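# Rules for teleop demos with a cup rack: what counts as a good episode, and what do we have to write down?

Posted by **Fatos Popescu** in Manipulation > Practice and Standards

I've taken over a small tabletop station at work. One arm, two-finger gripper, and a task list that somebody wrote in August and then left. The task I'm stuck on is "put the cups on the rack." We use plastic cups and a wire rack, the kind with a handle down the middle and slots on both sides. Operators drive the arm and we record.

The only written rule I inherited is one line: "Cups on rack, no drops." I have four operators and they all read that line differently. One of them redoes the whole episode if a cup leans. Another one counts it as done when the cup is touching the wire anywhere. I went through 50 episodes last week and threw out 31 of them, and when I showed the rejects to a coworker she would have kept half.

What I'd like to know:

- Is there a common standard for when a placement is finished?
- Do you fix the start positions, or let operators set things up as they like?
- What do you do about the cable under the gripper? Ours hangs down near the table and sometimes drags.
- Do I need a formal risk assessment for something this light? Nothing on the table could hurt anyone, but the arm could.

I've read the vendor manual. It covers the arm and says very little about how to run a session.

---

**Darragh Cronin**

Just use whatever the arm manual says and keep people back. We've run ours for two years without any paperwork and had no trouble. For the cups, if it stays on the rack when you let go, it's good. I wouldn't overthink it.

> **Fatos Popescu:** Thanks, but "stays on when you let go" is the part they argue over. Leaning against the side stays on too.

> **Darragh Cronin:** Then tell them leaning doesn't count.

---

**Hala El-Sayed**

I'll take your last point first because I disagree with the reply above. Yes, do the risk assessment. The cup being light doesn't matter. What you assess is the whole application: arm, gripper, load, table, people, and how fast it all moves. ISO 10218 is the one to start with for industrial arms. ISO 12100 covers the general method for assessing risk on machinery. If people share space with the arm while it moves, ISO/TS 15066 has been the usual reference for contact limits, and the newer edition of 10218 takes in a lot of that material. Check which edition your site works to. If you have a safety person, get them to sign it. A manual from the vendor doesn't replace any of this, as they don't know what you put on the table.

There is no common standard for episode quality that I know of. Everyone writes their own. I ran the recording room at Kerngate and we wrote ours after a fight much like yours. The version below is close to what we ended up with, changed for cups.

**Before the session**

1. Walk around the table. Pick up anything that isn't on the setup sheet, or add it to the sheet.
2. Press the emergency stop and confirm the arm stops. Reset it. Do this once per operator, so the second shift does it again.
3. Look at the speed limit in the controller and write it on the log. Don't rely on memory from yesterday.
4. Move the wrist through the full range you'll use and watch the cable. It should not go tight at the far end, and the slack should not catch on the rack at the near end.
5. Open and close the gripper on nothing, then on one cup.

**Start positions**

Fix the rack and vary the cups. Mark the rack corners on whatever covers the table. If you want the rack to vary too, make a list of positions and assign them, otherwise each operator will drift to a favorite spot. We caught one person who had put the rack in the same place 76 times in a row without knowing it.

**Finished placement**

Write down states that a reviewer can judge from the recording, with the gripper clear of the cup. We used three labels:

- *Placed:* the cup is on an arm or in a slot, as your task says, and the rack is carrying it.
- *Resting:* the cup touches the rack but the table or the covering is carrying some of the weight.
- *Off:* the cup isn't touching the rack.

Only "placed" counts as success. Keep the "resting" episodes and label them. Don't delete them. You will want them later, and your 31 rejects are probably mostly these.

If the gripper is still on or over the cup, the episode gets no label at all. That one rule ended most of our arguments. The operator opens the fingers, backs off, holds still for a moment, and then ends the recording.

Your first job is to decide what "on the rack" means. On a rack with capped side arms, a cup over an arm and a cup leaning on the wires are two different results, and your one-line rule allows both.

**Reviewing**

Two people label the same 20 episodes separately. Compare. Where they differ, fix the wording of the rule and leave the people alone. Repeat until they agree, then go to single review with a spot check on Friday or whenever you have a slow hour.

> **Fatos Popescu:** This is very useful. I hadn't thought of keeping the leaning ones. Did you let operators stop early if they knew it was going wrong?

> **Hala El-Sayed:** Yes, for safety, always, with no need to explain it. For quality, no. They finish and the reviewer decides. Otherwise the log only shows what the operator thought was good.

---

**Maeve Phelan**

Agree with nearly all of Hala's list. I'd add some things on the table and the gripper, as we do the same sort of rack and cup work at Fomier.

We cover the white tabletop with brown paper. It cuts glare, and a white cap or a pale cup is easier to pick out against it. Change the paper when it creases, and write the change in the log. Tape it flat where the tape won't be seen by the cameras you care about.

With the fingers over the green cup, as they are at this point in a run, I would not accept a label for it yet. The yellow one leaning on the left side of the rack would be "resting" under Hala's wording. I'd also want the cable loop under the gripper on the checklist as its own line.
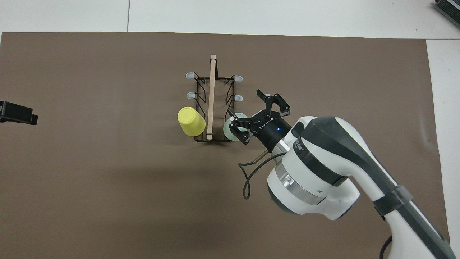
### Gripper and cable notes

- Leave enough slack for the wrist to turn all the way, then tie back the rest along the arm. A strap on the forearm works. Tape gets soft and lets go.
- Put a mark on the cable at the tie point. If the mark has moved, somebody has pulled it.
- If the cable drags something on the table, end the episode and label it "cable contact," even if the cup was placed fine afterward.
- Check the finger pads every morning. Worn pads make operators squeeze harder, and thin plastic cups show it.
- Approach the cup from the open side of the rack where you can. Reaching across the handle works, but write down that it's allowed. Otherwise half your operators will avoid it.

### What goes in the log

Operator, time of day, rack position, cup colors, speed limit, paper changed or not, label, reviewer. We tried a longer form and people stopped filling it in after lunch. Gráinne Conneely, who set up our review step, cut it to one row per episode and it has stayed that way.

One difference from Hala: we do throw out episodes where the rack itself moves more than a finger's width. We found it too hard to label those fairly. You may want to keep them under their own label if you have the storage.

> **Hala El-Sayed:** We kept them as "rack moved." No strong feeling either way.

> **Fatos Popescu:** Going with "rack moved" for now. I've rewritten the rule as half a page and two of the operators are relabeling the 50 tomorrow. Risk assessment is booked with our site safety lead. I'll post the agreement numbers once both sets are in.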